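Kitchen safety walk-round for shared houses, with my comments
Tulcombe house, spring check (May)

I have done this walk-round every spring and autumn since we took the house on, and each time somebody asks me why a kitchen needs a list at all. My answer is always to come round with me and see. The list started as one side of paper from Manaia Doolan, who looked after the Gudgate house before she moved away, and it has grown a good deal since then, mostly through my own fault. Tick what is fine, write a note against what isn't, and please do write in words and not in question marks.

1. Ways in and out
Back door opens fully: yes
Key on its hook: yes, at last
Floor clear between table and door: yes
Comment: I did this one mid-morning with the curtains open. Do try it again in the evening with the lights off, when you will find out what your shins think of the arrangements. The mat has stopped curling now that we have put tape under the corners.

2. Table and cloth
Legs steady: yes
Cloth hanging well short of the floor: to be looked at again
Comment: The rose cloth is a great favourite and I wouldn't dream of taking it away. I would only ask that any cloth is kept short enough that a small child can't get a good fistful of it and pull, and that hot pans go on the worktop.
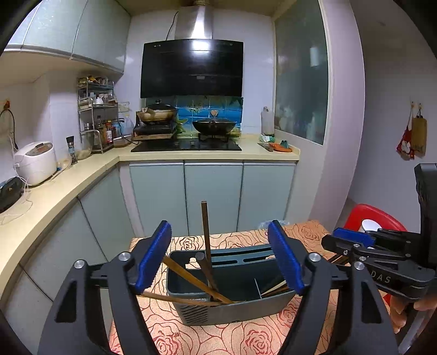 3. Cooker and hob
Knobs all turn and click off: yes
Hood filter washed: no
Nothing stored over the rings: yes
Comment: The filter was sticky enough to hold a teaspoon, and I know because I tried it. Hot water, plenty of washing-up liquid, an hour's soak and then a proper rinse. Špela Janevski has kindly put her name down for it. The tea towels have moved to the rail by the window, and I was so pleased to see that I nearly gave the item two ticks!

4. Cutlery and sharp things
Knives in the block or the drawer guard: yes
Utensil holder clean inside: yes
Holder drains properly: yes
Comment: We lost a good bread knife last year to somebody washing it by feel in a bowl of suds, and the somebody lost a bit of thumb, so sharp things are never to be left in the bowl. They get washed singly, dried and put straight away. As for the everyday bits, I am fond of a holder with slots in the side, like the dark grey one on the table, as the air can get in and you don't end up with a brown puddle at the bottom. Give it a wipe with a bottle brush all the same. I have seen the inside of a good many holders in my time and I could tell you stories.

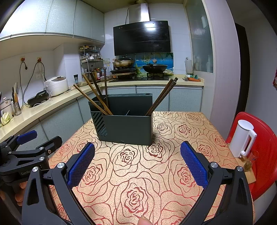
5. Wooden things
Chopping boards free of deep cracks: one to go
Spoons smooth, with no splits: yes
Chopsticks smooth, with no splits: yes
Comment: People forget wood. They will throw out a chipped mug the same day and then stir the soup for ten years with a spoon that is coming apart at the neck. Run a finger along each one, and if it catches, out it goes. The same applies to anything long and thin, and brown chopsticks like those at the grey container want looking at along their whole length, tips included. Stand them up to dry with a bit of space between them. The small board with the burn mark should be thanked for its service and put in the stove.

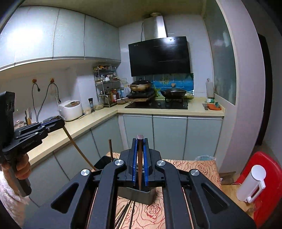
6. Plugs and leads
Kettle lead sound: yes
Extension lead not overloaded: no
Comment: The toaster is rated well under 3,000 watts by itself, but put it on the same extension as the kettle and you are asking a lot of one poor little plug. I have moved the kettle to the wall socket and would be glad if it stayed there.

7. Fire blanket and alarm
Blanket on its hook, tapes hanging free: yes
Alarm tested: yes, and heard upstairs
Comment: Somebody had hung an apron over the blanket. It is a lovely apron, and it now lives behind the door.

Still to do before the autumn check: hood filter (Špela), new small board (me), another look at the length of the cloth (anyone with a tape measure). There is 50 pounds left in the kitchen tin, so please ask before buying and put the receipt back in the tin afterwards.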